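Plarnura Member Forum
Board: Continuing Education and Credentialing
Topic: Proposed change to skills lab hours for surgical residents

Posted by T_Rizvi_Office
Members are invited to comment on the draft revision to Section 8 of the residency handbook. The draft would replace the present 40 required hours in the skills lab with a sign-off model. A resident would be released from further lab hours once two faculty members have signed the suturing and knot-tying forms. Comments will be accepted on this board through the end of April and will be forwarded to the education office in full.
Tanveer Rizvi, Office of Graduate Education

Posted by mkl_general
Thank you for opening the draft to comment. Our department supports the revision. The hour requirement was written when the lab at Kastthorpe was open only in the evening, and residents on night rotations have had difficulty meeting it ever since. Two of our second-year residents completed every form by October and were still required to log time until spring.

Posted by Paracha_ProgramCoord
The Paracha site cannot support the draft as written. Faculty sign-off varies a great deal from one service to another. On one service the form is completed after a full observed session, and on another it is completed in the hallway. An hour requirement is a crude measure, but it is the same for everyone.

Posted by mkl_general
With respect, the remedy for hallway signatures is to enforce the form. It already states that the session must be observed from start to finish.

Posted by Paracha_ProgramCoord
It does state that. It has stated that for several years. I would ask what in the draft would cause it to be followed now.

Posted by gyn_faculty_east
I would ask the office to consider a middle position. A floor of 19 hours, followed by sign-off, would protect residents who learn quickly and would still guarantee some time at the bench. Our service has used a similar arrangement for fourth-year electives without complaint.

I also note that paragraph (c) refers to "the lab manager." That position was merged with the simulation coordinator last year and the wording should be corrected.

Posted by T_Rizvi_Office
The reference in paragraph (c) will be corrected. On the matter of a floor, the working group discussed one and did not reach agreement. Members who favor a specific number are asked to state it here with their reasoning.

Posted by resident_rep_3
On behalf of the residents' council: the council voted in favor of the draft, although the vote was close. The main concern raised was scheduling. The bench time posted for the Flerkora building is in blocks of 10 residents, and a block is often full before the rotation calendar is released. Any floor, whatever the number, should come with a guarantee that the time can be booked.

Posted by Paracha_ProgramCoord
That is a fair point and our site would support it. We would accept the 19-hour floor if observed sessions were entered in the booking system by the observer and not by the resident.

Posted by mkl_general
Our department would prefer no floor but would not oppose one on those terms. We do oppose any extra entry step for faculty - the present system already requires three screens.

Posted by gyn_faculty_east
One further item. The suturing form in Appendix B still lists only open technique. If the revision goes forward, instrument needle handling should have its own line, with grip and needle angle assessed separately.
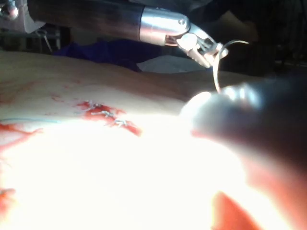
Curved needle held in the instrument jaws.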